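### 3.2 Gathering the kitchen demonstrations

We had hoped, when we first sat down to plan the Rullel collection, that we could reuse the tabletop recordings from our earlier work and simply add a little kitchen data on top. That plan did not survive our first pilot, and we are rather glad of it, for a kitchen asks for reaching, leaning and looking down in ways that our old tabletop never did. So we began again from nothing, with dishes, a sink and a good deal of patience.

All of the examples were gathered by teleoperation. Two of the authors' colleagues, Zulmira Quintela and Joni Kokkonen, shared the driving and traded places whenever one of them felt their attention starting to drift. An operator was given only a short spoken goal, such as "put the cup away," and was free to choose the approach, the hand and the speed. We did ask them to keep going through small fumbles and to fix them on the spot, as we wanted the policy to meet recoveries as well as clean runs. An attempt was thrown out only if the operator asked for it or if one of the camera streams dropped.

Each attempt was stored with the head view, the wrist view, the joint positions and the operator's commands. The head view takes in most of the room, and it is the one our labelers found easiest to follow. The wrist view is much closer and at times hard for a person to read, but removing it hurt grasping badly in our early tests (see Section 5.1), and we have kept it in everything reported here.
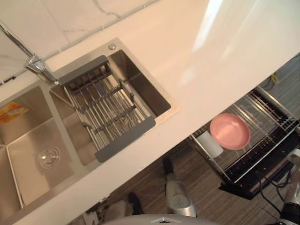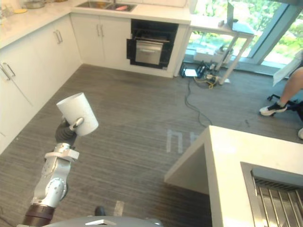
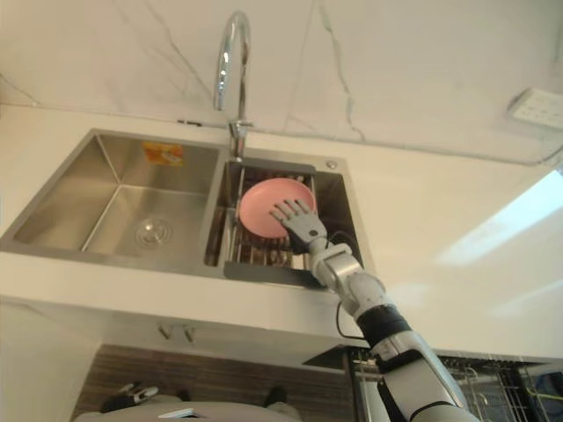
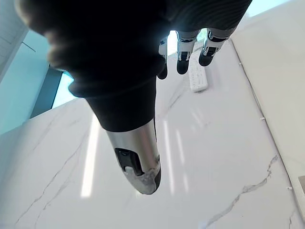
**Figure 3.** Views from the kitchen collection. First: the sink and the dish rack on the floor, from the head camera. Second: a white cup held in the gripper. Third: the hand against a pink plate in the rack. Fourth: the wrist view, with the thumb and fingers over a marble countertop.

In all we recorded about 800 attempts, of which 161 were set aside for testing before any training began. The split was made by session, so that no test attempt shares a session with a training one. Souad Benmoussa and Chrysoula Mavromatis then marked the start and end of every grasp, each working alone, and wherever their marks fell more than 3 time steps apart they watched the attempt together and settled on one answer. It was slow work, and we owe them both a great deal, as most of the gains described in Section 5 depend on those marks being right.

One thing we would do differently concerns the spoken goals. Ours were written by a single person and came out rather alike, and the trained policy was noticeably less sure of itself when a visitor to the lab worded a request in some other way. For the next round, which we are calling Tazi, the operators will word the goals themselves.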